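Count the Failures Before You Count the Demonstrations

By Hanna Brzozowska

Most arguments about teaching robots by demonstration are arguments about the interface. One camp prefers remote control, with the operator at a leader arm or a pair of joysticks and the real robot doing the moving. The other prefers a hand-held gripper, carried to the work by a person, with the robot left out until later. I have used both, at Gekholm and then on the Kustau project, and I think the choice matters less than the record kept of each attempt.

The case for remote control is simple. Every motion recorded is a motion the robot can make. Joint limits, reach and speed are respected because the arm enforces them. The price is paid by the operator, who loses the sense of touch and slows down. Our operators at Gekholm worked in pairs and changed over every 15 minutes, and the last few attempts before each change were visibly worse than the first.

The hand-held tool reverses this. The person feels the contact directly and moves at something close to a natural pace. Nothing prevents them from making a motion the arm cannot follow. A wrist turned too far, or an elbow position with no equivalent on the machine, goes into the data looking like any other good example.
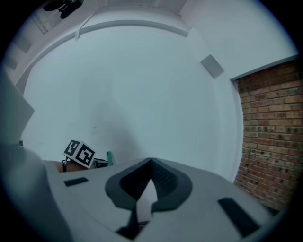
View from the hand-held gripper, with a marker cube on its stand beyond the housing.

The wide lens is often criticised for its distortion. I would defend it. A narrow view gives a cleaner picture of the object and a poor account of where the hand is in the room. Walls, ceiling edges and brickwork are useful to a tracking system in a way that a close view of a plain tabletop is not. Distortion can be calibrated out. Missing surroundings cannot be put back.

What concerns me more is selection. The Kustau set held 2,357 demonstrations when I was asked to review it, and all of them were marked as successful. Failed attempts had been deleted at the bench by whoever was holding the tool. There was no written rule for what counted as a failure. One person deleted any attempt with a second grasp. Another kept the second grasp, which I think was correct, as recovery is exactly what a trained policy lacks when it goes wrong.

Walczak, the contractor on that job, proposed collecting more. My view was that more data gathered under two private definitions of success would give us a larger version of the same problem. We stopped for a Wednesday, wrote 4 labels on one sheet of paper (clean, recovered, failed, void) and required that every attempt be kept under one of them. Only void attempts, such as a lost track or an interrupted recording, were left out of training.

There are objections. Storage costs money, and labelling adds a few seconds to every attempt. Operators dislike having their failures kept, and a manager who uses the labels to rank staff will soon find that nothing is ever labelled failed. At Iston the operator's name was stored apart from the label for that reason, and I would make it a condition of any contract.

A supplier quoting for demonstration work should be asked for its failure rate, and for the definition behind it. If the supplier has no figure, the number of demonstrations on offer says very little.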